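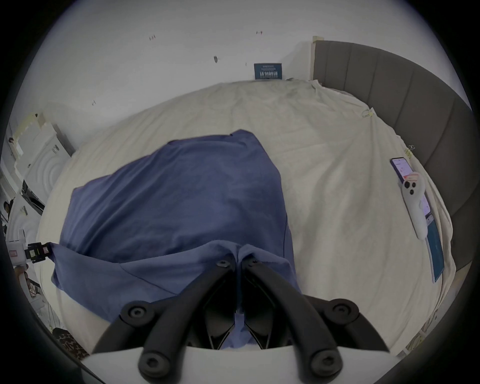

Bed folding is the habit of folding clean cloths on top of a made bed instead of at a table. It is one of the pleasantest corners of household work, and it suits big, floppy things such as towels, flat sheets and shirts. A wide bed gives more room than most kitchen tables, and a pale sheet makes a blue or dark cloth wonderfully easy to see, hems and all.

The usual method starts with a heap. The cloth is shaken out, dropped on the bed and opened from whichever corner comes to hand.

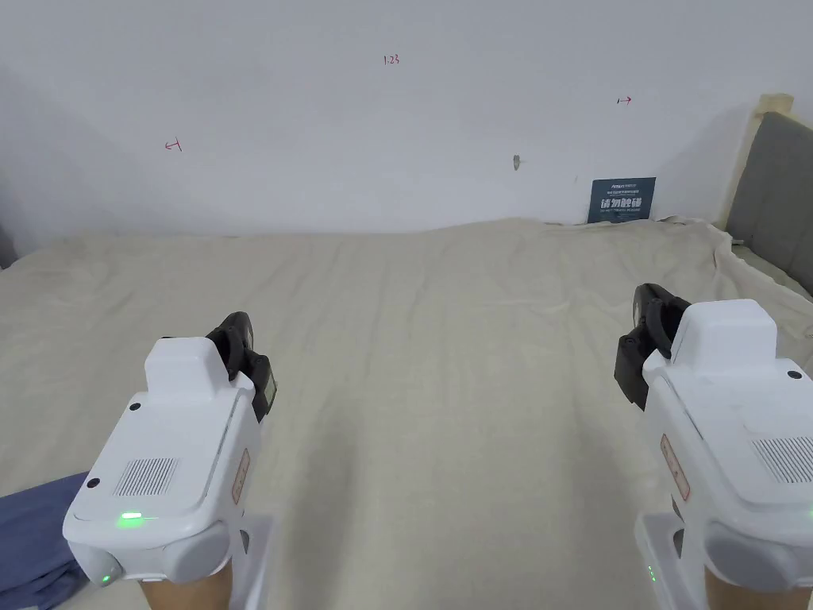

In the Fadby manner the folder stands at one side and works away from the body. The Oltia manner, much loved by people with long arms, begins at the far edge and brings everything home in two great sweeps!
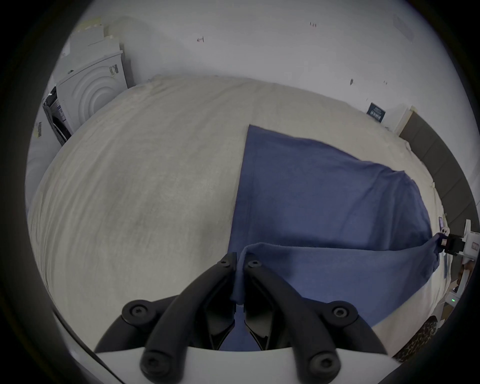 Vol. 2, p. 766

Corners matter most. A corner is pinched, lifted and carried across until a flap lies over the flat layer, and the fold line is then stroked down with the side of the hand. Ashok Rawat, whose Household Cloths lists 200 folds, calls the small wrinkled ridge left by a hurried fold a "prallness" (plural prallnesses). The word has stuck among keen folders, and rightly so, as it is a splendid word.

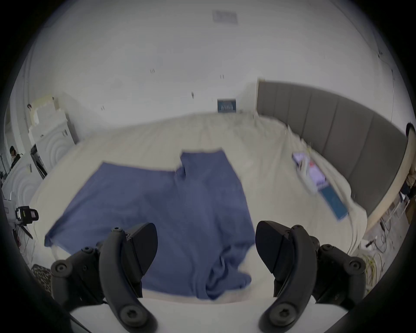 Stepped edges come from layers that don't quite meet. Rawat opens the cloth out again and starts over; the Rácz school tucks the step underneath and moves on to the next towel.

See also: Airing cupboard; Hospital corner; Linen press

Last revised Sep 2, 2018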